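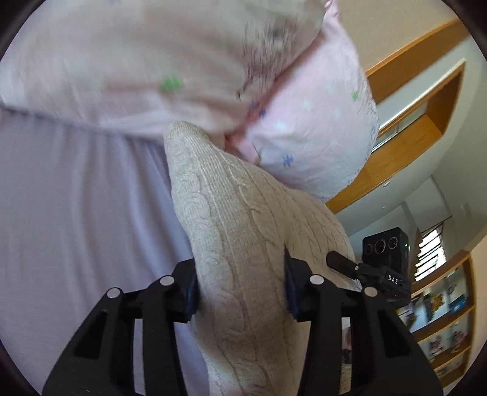

How often should you wash a chunky knit throw that lives on a bed? Twice a season is enough for ours, plus whenever something gets spilled on it.

I used to wash mine with the sheets every other week, and it went stiff and short within a year. The cables pulled in and the ribbed parts stopped springing back. The one I have now I bought in June from Lanska, a small shop two towns over that sells mostly yarn and has a shelf of finished blankets at the back. It cost 60 dollars, which I thought was a lot until I priced wool.

What I do now:

- Cold water, wool cycle, lowest spin.
- A mesh bag. The braids catch on everything, including the zipper of a duvet cover.
- A capful of Voseo wool wash. The regular detergent left it scratchy.
- Flat on the drying rack in the spare room for 2 days, turned over once.

I don't hang it. Cable knit holds a lot of water and the weight drags it long in one direction. My old one ended up with one corner well below the others and I never got it back.

Beige is a forgiving color on a bed. I keep plain lavender sheets and a couple of floral things, and a cream or beige knit goes with all of it. The sheets are Rerside, 100 percent cotton, and they wrinkle if you look at them. I stopped ironing them. Pulling them tight while they're still a little damp does most of the job.

Folding took me longer to work out. If you fold a cable throw in quarters, you get a thick lump that slides off the end of the mattress by morning. Thirds, lengthwise, works better – you fold along the cables and they lie down instead of fighting you. Then I lay it across the foot of the bed and leave it alone. For storage I roll it, because creases across the braids take weeks to drop out.

Pilling: I go over it with a fabric comb, lightly, in the direction of the ribs. The electric shaver I had, a Zürcher, was fine on sweaters but it nicked a raised cable and I had to catch the stitch with a crochet hook. The repair took 14 minutes and you can still find it if you know where to feel.

Next wash is after the heating goes on. The floral pillowcases can go in with the sheets before then.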